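**Ticket:** visual route following, heading estimate jumps sideways on the wall street
**Project:** Cleson (learned heading from monocular video)
**Opened by:** Naheed Ghumman
**Status:** closed, one follow-up open
**Robot:** Ambrose
**Last edit:** Tuesday, August 11, 2026

## Problem

On the Tukley route the heading head swings to the right for a few frames and then comes back. The controller follows it, so the path shows a kink each time. It happens on one street only, the long straight one with the white boundary wall. The other streets on the route are fine with the same checkpoint.

The method under test is the one from the January write-up: a small network takes a short stack of frames, predicts the direction of free travel, and gives a confidence that the controller uses to weight the prediction against wheel odometry. The claim we want to make is that the confidence drops when the prediction is bad. On this street it doesn't. Confidence stays high through the swing, and that bothers me more than the swing does.

## First checks

- Replayed the log offline with the same checkpoint. Same swings at the same frames, so it is not a timing problem on the robot.
- Swapped to the previous checkpoint. Swings are smaller but still there.
- Checked the camera calibration file against the one used for training. Identical.
- Turned off the odometry blend in replay. The raw prediction has the same shape.

After that I pulled frames from the street and ran the network on them one at a time, without the stack. 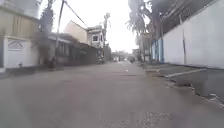
Single-frame predictions were steadier than the stacked ones. That was not what I expected. The stack is supposed to help, and on the held-out set it does. It pointed at something in how frames are combined and away from the backbone, so I left the backbone alone from here on.

## Things that were not the cause

**Exposure.** The sky is close to white on this street and I thought auto exposure might be hunting. I plotted mean brightness against heading error and found no relation. I also clamped the top of the range in replay and nothing changed.

**The wall.** A big plain surface gives the network very little texture to work with, and the error is always toward that side. I masked the right third of the input. The swing got smaller, but the heading was worse everywhere else on the route. Reverted.

**Other traffic.** This one took me most of a day. A motorcycle going the same way as the robot breaks the assumption that the world is static, and the motion branch could be reading it as our own rotation. I went through the street segment and tagged the frames with a two-wheeler ahead, including the ones where it is only a small dark shape far down the road.

The swings did not line up with the tags. Some tagged frames had good headings, and some of the worst headings came with no traffic at all. I dropped it as the main cause, though I would still like a moving-object mask in the next version.

What the bad stretches did have in common was blur. The frame below is a blurred one with a rider in it, and it carried a tag for both. When I sorted by blur score and ignored traffic, the pattern showed up right away. 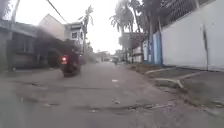 ## Cause

The frame stacker picks frames by a fixed time gap. The surface on this street is rough, with potholes and cracks across the lane, and the camera pitches when the robot goes over them. A sharp frame and a smeared frame then end up in the same stack. The motion branch matches the sharp edges of the wall and curb to their smeared versions and reads the difference as a turn.

Confidence stays high because the training augmentation blurred all the frames in a stack by the same amount. The network never saw a stack with mixed blur, so it had no way to learn that mixed blur means "don't trust this."

I tested this by taking a clean stack from another street and blurring only the last frame. The swing appeared. Blurring every frame equally did not produce it.

## Fix

1. Added a per-frame blur score to the stacker (variance of the Laplacian on the lower half of the input).
2. If a frame scores under 200, the stacker steps back to the nearest frame that passes, up to 5 frames.
3. If none passes, the stack is marked invalid and the controller runs on odometry alone until a valid one arrives.
4. Changed the augmentation so blur is drawn separately for each frame.
5. Fine-tuned for 4,000 steps from the same checkpoint. Learning rate unchanged.

Steps 1 to 3 alone remove the kinks in replay. Steps 4 and 5 bring the confidence down on mixed stacks. I ran them separately so the result can be reported both ways, and I think the augmentation change is the one worth writing up. The stacker change is a patch.

## Replay after the fix

No swings on the wall street. The held-out set moved very little in either direction. One segment is still marginal, where a large dark object fills the left edge of the view and smears heavily while the middle distance is fairly clear. The blur score passes because it is computed over the full width.

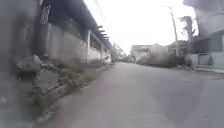

*Marginal case: heavy smear at the left edge, clearer wall and pillars beyond.*

## Follow-up

- Compute the blur score on 2 halves, left and right, and use the lower one. Assigned to me.
- Grandow uses the same stacker with its own config. The step-back limit needs to be set there too or it will fall through to the old behavior.
- The masked-wall experiment is on its own branch. Please don't merge it.

Closing this ticket. The split blur score has a ticket of its own, with the marginal segment attached.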